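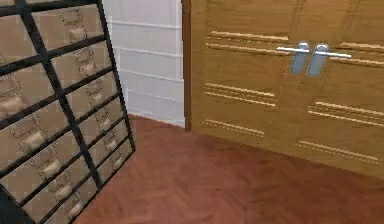 Sep 18, 2023
By Ghislain Cloutier

4. Preparing a tincture with the Anditz steeping jar

Read section 3 (Cleaning) before first use. The jar holds 900 ml to the fill line. Do not fill past it.

4.1 Weigh the dried herb on a flat, level surface. Use the amount given in your recipe. For most dried roots and leaves the Anditz insert takes 50 g per batch.

4.2 Place the herb in the mesh insert and close the lid of the insert until it clicks.

4.3 Lower the insert into the jar. Pour in the alcohol until the herb is fully covered.

Note: Fresh plant material holds water and weakens the alcohol. Follow a recipe written for fresh herbs, or dry the material first.

4.4 Fit the gasket with the ridged side down. Tighten the outer ring by hand only.

4.5 Write the name of the herb, the part used, the alcohol strength and the start date on the label. Do this before storing the jar – many tinctures look alike once strained.

4.6 Store the jar in a dark cupboard for 14 days. Turn it over once a day and check the ring for leaks.

4.7 Lift out the insert, let it drain, and press it with the plunger supplied. Strain the liquid through a paper filter into a clean amber bottle.

CAUTION: Alcohol is flammable. Keep the jar away from burners, pilot lights and heaters. Do not warm the jar to speed up steeping.

CAUTION: Herbal products can cause allergic reactions and can change the way prescription drugs work. Ask a doctor or pharmacist before taking any tincture, and before giving one to a child.

Replacement gaskets are listed under part no. 251. Jars sold before January use the older flat gasket – see section 7.

Flirnbridge Home Apothecary, Wambridge | Contact us | © 2023 Flirnbridge | Back to top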